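**Newsletter, December 9, 2021**

## Table sweeping: where the Sakix work stands

The Sakix project has moved on to its second household task, sweeping scraps of paper off a small table into a dustpan. The first was folding dish towels, which some of you will remember from the March issue. Sweeping takes two hands doing different jobs, and we picked it for that.

All of the teaching is done by hand. A person holds one gripper in each hand, does the task at a normal pace, and the cameras on the grippers record what each hand sees. The robot stays parked in the other room until there is enough material to train on. Elsie Ackroyd has been running the sessions at our Meltham office since the towels were finished, and she now has 212 recordings of the sweep that passed checking. The goal for this round is 1,000.

The task is short. One hand picks up the dustpan by its handle and sets the lip down near the paper. The other hand picks up the brush and pushes the paper in. Then the pan gets tipped out and everything goes back on the table. Most people can do it on their first try with the grippers on. Doing it in a way that is useful for training takes longer to learn, mostly because people rush the part where the pan meets the table.

We use two scraps of paper, one orange and one blue, crumpled by hand. We tried dry rice early on and it went everywhere. Paper is easier to pick up after, and both colors show up well against the yellow table. The scraps don't need to match in size or shape from one recording to the next, and it's better if they don't.

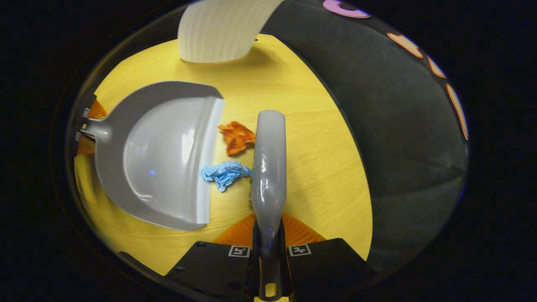
## Notes for anyone recording

Elsie wrote these up after going through the first batch. They replace the sheet that was taped to the cupboard.

- Start each recording with both grippers open and away from the table. A few people have been starting with the pan already in hand, and those get thrown out.
- Grip the pan by the handle and keep the hold centered. If it twists, put the pan down and pick it up again. Leave that in. Fixing a bad grip is something we want the robot to learn.
- Keep the markers on the fingers clear of sleeves and cords. We use them to work out how far open each gripper is.
- Bring the brush down behind the paper, on the side away from the pan. Short strokes are fine.
- Move the paper to a new spot before every run. Turn the pan a different way too.
- If a scrap falls on the floor, stop the recording and start over.

The two hands should both be in place before the first stroke. In the recordings we had to drop, the brush often got going while the pan was still moving, and the paper ended up under the lip. With the pan held still and the brush lined up behind the scraps, the rest of the sweep is usually simple.
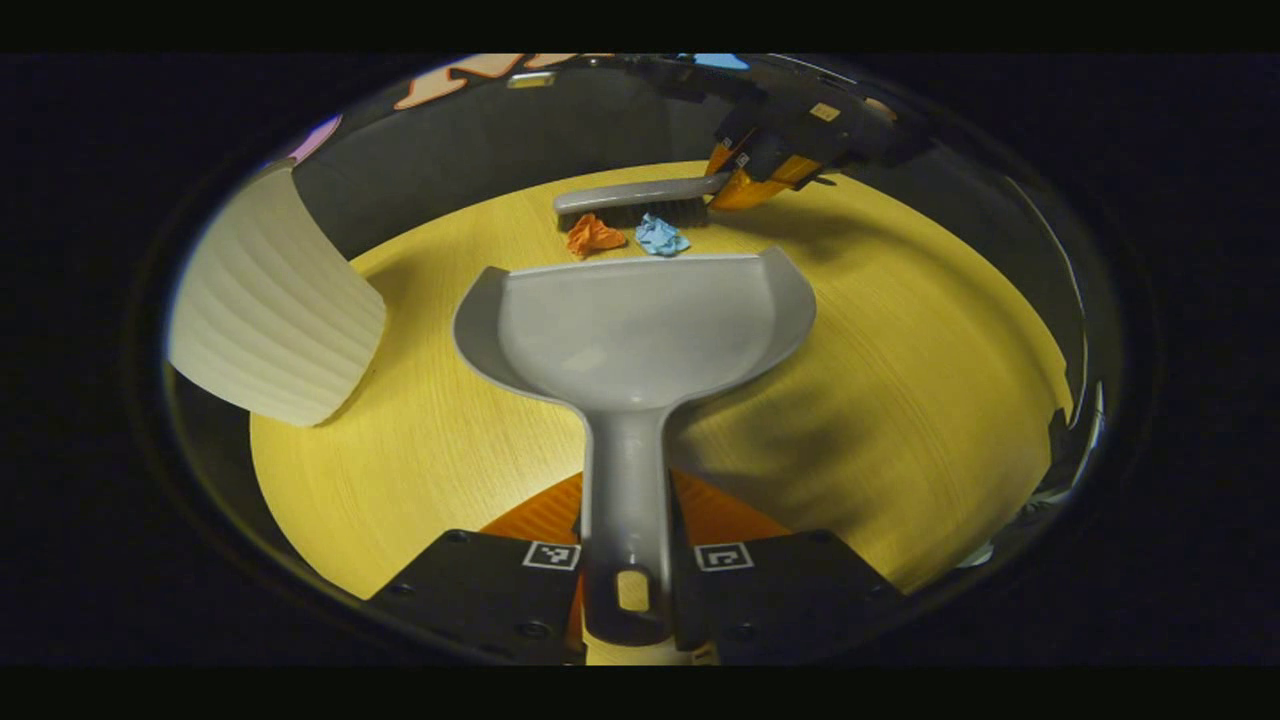

**Do I need to know how to drive the robot to help record?**

Recording is done entirely with the hand-held grippers, so there are no robot controls to learn. A first session takes one morning, including practice runs, and Elsie will sit with you for it.

## Training and next steps

Tzs-kin's group at Moncrieff will train the first version once the recordings are in. Tzs-kin is Tsz-kin Su to anyone reading an older copy of the contact list, where the name was spelled three ways — please use Tsz-kin from here on, and excuse the slip at the top of this paragraph, which we are leaving in as a reminder to ourselves.

The first robot trials will use the same table and the same dustpan. After that we want to try a different pan and a table of a different height, without recording anything new, to see how far the training carries over. Cistivis has offered us a room for that part. It has a darker floor and much more daylight than ours, so it should be a fair test.

We'll also record a smaller set by remote control, with a person steering the two arms from a desk. It is slower work, and the towel sessions done that way wore people out. Still, it lets us compare the two ways of teaching on one task, and we didn't get to do that properly in March.

Recording slots are open on the shared calendar. Each one is 2 hours and takes 2 people, one to sweep and one to reset the table and check the files. Please swap jobs halfway through. If you have to cancel, write to Elsie directly so she can offer the slot to someone else.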